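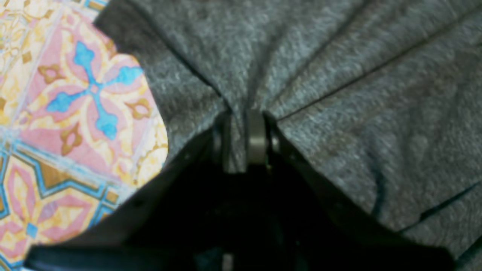
Home Tickets Knowledge base Service status Contact

Ticket 835: Drekon statements sent to closed accounts
Status: Closed
Priority: 2
Opened: 5 Mar 2020
Raised by: Accounts Office, Skevano
Product: Drekon billing, with Priveno mail connector

Summary of fault

The Accounts Office reported that monthly statements had been sent by email to customers whose accounts were already closed. A total of 248 statements were affected. Each showed a nil balance and carried the correct name and account number. No statement was sent to the wrong customer. Statements for open accounts went out as normal.

First response

The office was asked to stop any further statement run and to leave the sent items in place until they had been checked. The connector log was requested, together with the customer list used for the run. Both were received the same afternoon. The list held in Drekon was correct and showed the accounts as closed. The list held by the connector did not match it.

The connector was restarted and a test run was made against the training company. The fault did not appear. A second test, using a copy of the live customer list, produced statements for closed accounts as before.

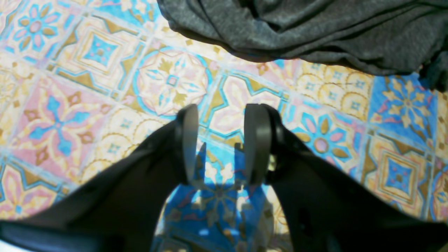

The second result pointed to the stored copy of the list, as the training company has no closed accounts and could not have shown the fault. The connector keeps its own copy and refreshes it before each run. Under the settings in use, the refresh is allowed 900 seconds to finish. If it does not finish in that time, the connector goes on with the last good copy and writes a warning to the log. The warning was present in the log supplied but does not appear on the screen seen by Accounts Office staff.

The last good copy dated from August, before the yearly review of dormant accounts.

Action taken

The stored copy was deleted and a full refresh was started by hand outside office hours. It completed without a warning. The setting named "Use last copy if refresh fails" was changed from Yes to No, so that a failed refresh now stops the run. The Accounts Office made a trial run in preview mode and confirmed that closed accounts were no longer included.
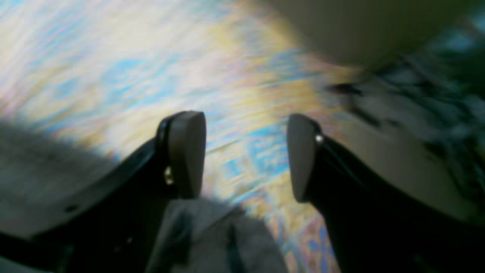
Dogbe

Closing note added to the ticket. The Accounts Office has asked whether the statements already sent can be recalled. They cannot. A short letter of correction has been drafted by the office and may be sent through Drekon in the usual way, using the saved list attached to this ticket.

The slow refresh has been passed to the Priveno connector team under a separate reference. Until a reply is received, statement runs should be started after the nightly backup has ended. Any run that stops with the message "Customer list not refreshed" should be reported to the Service Desk and should not be restarted by the user.

Comments (2) Shares (0)

© Skevano Service Desk | Contact us | Back to top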